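## 4. Registering the fixture plate in Nindora

Do this section again each time the plate or the table has been moved. Keep the arm in slow mode until step 5 is finished.

1. Start the Ki planner and wait for the status line to show `ready`.
2. In Nindora, open **Cell > Plates** and choose the plate file.
3. Jog the wrist over the plate with the fingers open.

**Caution:** the collision model knows the fingers only after you have loaded the gripper file. Without it, the planner may accept a path that is too low.

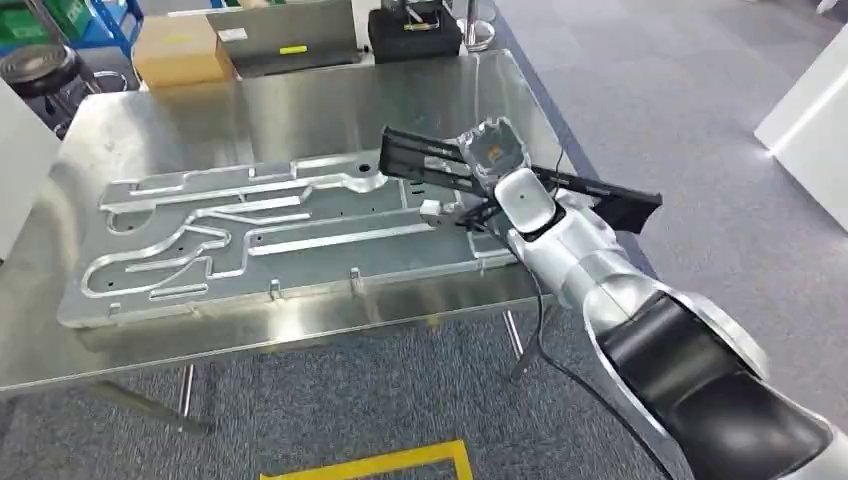

4. Press **Capture**. Nindora takes 8 views and compares the channels with the drawing.
5. Read the match score. It must be 87 or higher. If it is lower, change the wrist angle a little and capture again, at most 3 times.
6. Press **Save frame**, then **Send to planner**.

**Note:** reflections from the table top can lower the score - try a shorter exposure before you change any other setting. The log keeps the last 500 captures.

If the score stays low, send the log to Helge Strömberg at Malness.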